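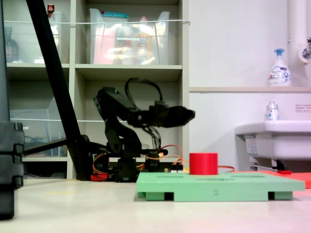 # Equipment and Methods Review: the Pluven demonstration-learning package

**Reviewed for:** Sotmont Applied Automation Unit
**Reviewer:** Eustaquio Zavala
**Technical check:** Sohail Memon
**Category:** Imitation learning, desktop manipulation

## Scope

Pluven is a software package for training a small robotic arm from recorded human demonstrations. It comprises a recording tool, a training routine, an execution program and a written protocol for collecting data. The package is distributed with a method paper from its developers at Wutside, and the two should be read together. Much of what distinguishes Pluven from comparable packages is found in the protocol, and a purchaser who installs the software without following it will be using a fairly ordinary learning routine with a well-designed interface.

The unit was asked to establish whether the central claim of the method paper can be reproduced on modest equipment in an ordinary room. This review reports the outcome, together with observations on installation, documentation and everyday use. It does not consider mobile robots, two-armed tasks or soft objects.

## The method

Conventional practice in this area is to collect as many demonstrations of a task as time permits, with the operator completing the task cleanly on each occasion. The trained policy then performs well when events unfold as they did in the recordings and poorly when they do not. A gripper that arrives slightly wide of its object has, in effect, no recorded guidance on what to do next.

Pluven's developers propose that a fixed portion of the recording effort be given to what they term "offset starts". The operator moves the gripper into a poor position before recording begins, then records only the recovery: the withdrawal, the fresh approach and the grasp. These segments are short. The training routine weights them separately from the full demonstrations, and the weighting is adjusted once, on a small held-out set, before the final training run.

The paper claims that a policy trained on a mixture of complete demonstrations and offset starts will outperform one trained on the same number of complete demonstrations alone, and that the improvement is greatest where the object is free to be placed anywhere in the working area. Similar ideas have appeared in the literature under various names. Pluven's contribution is a procedure that a technician can follow without specialist supervision.

## Test arrangement

The unit used a black desktop arm with a black gripper, a red cylinder as the object and a raised green tray with shallow recesses as a fixed landmark. Two placements were assessed. In the first, the cylinder stood on the tray. In the second, it stood directly on the working surface, clear of the tray and at a lower height. Shelving and a wall basin remained in the background throughout, and no backdrop was used. The method paper makes a point of claiming tolerance to ordinary surroundings, and it was considered fair to hold the package to that claim.

Two policies were trained. The baseline used 200 complete demonstrations. The comparison policy used the same total of 200 recordings, of which 50 were offset starts. Each policy was then run 50 times on each placement, with the starting position of the object drawn from a list prepared in advance by Mr Memon and not seen by the operator during recording.

A run was scored as successful if the cylinder was grasped, lifted clear and held until the program closed. Partial grasps, dropped objects and runs stopped by the operator were scored as failures. No run was repeated.

## Results

With the cylinder on the tray, the difference between the two policies was small. The baseline failed on 12 of its 50 runs and the comparison policy on nine. The unit does not regard this as a meaningful separation. The tray constrains where the object can stand, and both policies appear to have learned the approach adequately from complete demonstrations.

With the cylinder on the working surface, the separation was considerably larger. The baseline failed on 27 of 50 runs, while the comparison policy failed on 12. The character of the failures also differed. Under the baseline, the commonest failure was a near approach in which one finger met the side of the cylinder and the arm continued to press forward, either pushing the object away or tipping it. The comparison policy met the side of the object on a good many occasions as well, but it generally withdrew and tried again.

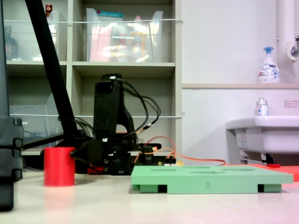

Lateral contact of this kind is the most instructive part of the trial. A round object presents no flat face to the gripper, and a small error in heading is enough for the fingers to arrive against the wall of the cylinder instead of on either side of it. The baseline policy has no means of recognising that the approach has gone wrong. The comparison policy was observed to back away, correct its heading and close again, and in its better runs the whole correction was smooth enough that an observer unfamiliar with the method might have taken it for a single deliberate movement.

The correction was less dependable when the arm was near the limit of its reach. Of the comparison policy's 12 failures on the working surface, eight occurred there. The written protocol advises that offset starts be "distributed across the workspace" but gives no guidance on density, and the unit's own recordings were, on later inspection, concentrated towards the middle. Some part of this weakness must therefore be attributed to the unit's data and cannot be charged to Pluven.

The central claim of the method paper is accordingly supported for free placement and not established for constrained placement. The paper reports a benefit in both cases.

## Installation and use

Installation was straightforward on the unit's existing workstation. Calibration is handled by a guided sequence which asks the operator to move each joint to its limits and then confirm a rest position. It is clear and it refuses to continue if a joint has been skipped, a precaution other suppliers would do well to adopt.

The recording tool deserves particular commendation. Complete demonstrations and offset starts are captured from the same screen, each is labelled at the time of recording, and a faulty recording can be discarded with one key. Recordings are stored in an open format and were read without difficulty by the unit's own scripts.

Training is less satisfactory. The routine gives little indication of progress, and its messages when disk space runs low are unhelpful. On one occasion an overnight run ended without writing a final model and without recording any error. The supplier replied to the unit's enquiry on the Wednesday of the following week and identified a known fault, for which a corrected release has since been issued. The unit has not tested that release.

The execution program performed reliably. Its stop control responded promptly on every use - a matter on which no package should receive special credit, but which has been found wanting elsewhere.

## Documentation

The collection protocol is well written, in plain language, and can be followed by a technician with no background in machine learning. Its section on offset starts would be improved by diagrams, and by a worked plan showing how many segments to record in each part of the workspace. The reference manual is thinner. Several training settings are listed by name only, among them the weighting term on which the whole method rests.

## Comparison with Gondal

The unit has used Gondal for similar work for some time. Gondal offers a better training display and more complete reference material, and its support staff answer more quickly. It has no provision for recovery segments. These can be recorded as ordinary demonstrations, but they are then treated identically to complete ones, and in the unit's earlier experience the resulting policies were inclined to begin a run with an unnecessary withdrawal. Pluven's separate weighting avoids this fault. It was seen on 2 runs in the present trial.

## Limitations of this review

One arm, one object and one room were used. A single operator recorded all of the demonstrations, and the unit is aware that individual habit affects data of this type. The failure counts for constrained placement are too close to support a firm view in either direction. Both policies were trained once only, so variation between training runs has not been measured.

## Assessment

| Aspect | Rating |
|---|---|
| Method, free placement | Strong |
| Method, constrained placement | Not established |
| Recording tool | Excellent |
| Training routine | Fair |
| Execution program | Good |
| Protocol | Good |
| Reference manual | Poor |

Pluven is recommended for groups whose tasks involve objects in variable positions and who are prepared to follow the collection protocol in full. Groups working with fixed trays or jigs have little reason to change from their present software on the evidence gathered here. Purchasers should obtain the current release and confirm that a complete training run writes its final model before committing to a recording program.

The unit intends to repeat the free-placement trial in June with a second operator and with offset starts recorded evenly to the limits of reach. Enquiries about the run records should be directed to Mr Memon.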